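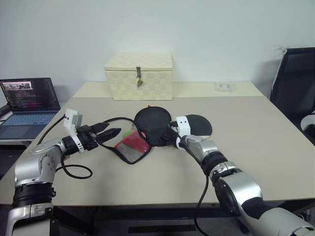 Can you teach a robot a chore by steering it through the chore yourself?

Up to a point, and the point comes sooner than the people selling the gear would like.

I've spent most of my spare Thursdays this winter on remote control work with a two-armed setup, and I'm still not sold. The pitch is lovely. You drive the arms, the software records everything, and after enough goes the machine works out the job for itself. Grivadico's brochure says an "ordinary operator" can be up to speed in an afternoon. I'm as ordinary as they come and it took me a fortnight to stop knocking things off the back of the table.

Mesh is the worst of it. A block stays the shape you left it. A mesh bag lying flat gives a gripper next to nothing to get hold of, and once the fingers do catch a fold the whole thing changes shape and your plan is rubbish. I've got 182 recorded runs with soft items and I'd be embarrassed to show anyone half of them. Serpil Yüksel reckons the scruffy ones are worth keeping, on the grounds that a robot should see a few recoveries. Fair enough, but a recovery and me flailing about for two minutes look pretty similar in the log, and I haven't heard a good answer on how the training is meant to tell them apart.

Then there's feel. With my own hands I know I've got hold of a bit of netting before I've looked at it. Driving the arms, I'm going off the wrist camera and a fair bit of hope. So the robot learns from somebody who is himself guessing.

Callomia's forum will tell you the cure is more data, usually 1000 runs per task, a number so round I suspect it was picked over lunch. Maybe they're right. I'd like to see one person run the same bag on a different table, in different light, and publish the failures along with the nice clip.

What I will concede is that it beats the old way. I used to write out every waypoint by hand on a Durker controller and I don't miss it one bit. Showing is quicker than typing. Whether anything sticks is a separate matter, and I'll have another crack at the padlocked box in June, once the replacement finger pads turn up from Navarro.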